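Brimport Opens Refill and Sorting Room for Household Bottles

BRIMPORT, Oct 13, 2022 – Ninen has opened a refill and sorting room at the Brerkeck building, where residents can combine part-used household bottles and hand in the empties.
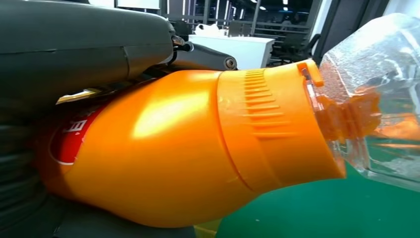

An orange bottle with a ribbed cap, its mouth in the opening of a clear plastic bottle.

The room is open to all Brimport households at no charge. Visitors bring bottles from the kitchen or bathroom that still have something left in them, pour the contents together at one of 2 benches, and leave the empties in the bins by the door.

A trial in August drew 224 households. They handed in 615 empty bottles over the month, most of them plastic. Ninen used the trial to settle the opening hours and to choose bench heights that suit both standing and seated visitors.

Clear bottles, colored bottles and caps go into separate bins. Labels can stay on. Bottles with flip-open caps are accepted, but the cap should be taken off first where it unscrews. Tuhumury collects the bins every week and takes them to its sorting yard.

Only products of the same kind and brand may be combined. Ninen asks visitors to keep the original label with any bottle they fill and to write the date on it. Bleach, drain cleaner, paint and motor oil are not accepted and should go to the town's hazardous waste site.

Groups of up to 40 can book the room for a morning visit. Schools and clubs should allow one hour and bring their own bottles.

The refill and sorting room is on the ground floor of the Brerkeck building and is open Tuesday through Saturday. Parking is behind the building.

About Ninen
Ninen runs household reuse and repair services in Brimport.

Press questions and group bookings: Ninen front desk, Brerkeck building, Brimport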